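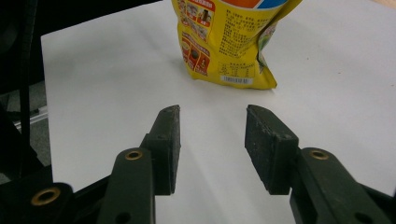
Mayu Ueda wrote to ask whether a snack bag that has been opened and folded over will keep its contents crisp overnight, or whether a clip is worth buying at all. The question reached us in September and prompted the present review of the Skatik bag clip, supplied in a box of 18.

Skatik bag clips, reviewed by the Skodinura Household Products Desk
Published 2024-03-08

The clips were used in our staff kitchen on chip, pretzel and cracker bags. Bags of this type crumple easily and seldom hold a fold without help. A clip must therefore grip a thin, slippery film and must do so across the full width of the opening.

The standard Skatik clip closes firmly on a bag folded over twice. On a single fold it tends to slide toward one corner, particularly when the bag is more than half full. Reviewers preferred to press the air out first and place the clip slightly below the fold line. Crackers closed in this manner were judged acceptable the next morning by all who tasted them. Chips left under a plain fold were noticeably softer.

The hinge is stiff when new. Two reviewers with limited hand strength found it tiring — a point the manufacturer may wish to address. The clips wash well by hand, although crumbs collect in the groove and require a small brush.

For comparison, the Awasthi spring clip opens more easily but is too narrow for family-size bags. The Sevska sliding rod gives the tightest closure of the three and takes the longest to fit.

The Skatik clip is recommended for households that keep several bags open at one time. Those who finish a bag in one sitting will have little use for a box of this size. Replacement clips are sold singly under item number 2562.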